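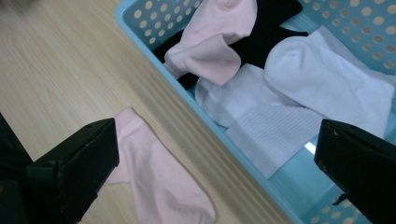
Attachment 1: socks in the blue basket, Tuesday

Hi, me again about the Plundix washer in unit 9. It still stops mid-spin with the drum locked, and I get my stuff out only after pulling the plug and waiting. I tried Attila Halász's tip from the last reply – clean the filter, run it empty – and the empty run was fine! Then I put in a small load (mostly socks, plus a towel) and it quit again at the same spot.

I also dropped the spin from 2,000 to 1,000, no change. And I'm short a black sock and a pink one now, so could whoever comes out please check behind the rubber door seal? I couldn't get my fingers in far enough. I'm home after 4 most days.

Status: open, passed to Dallberg repairs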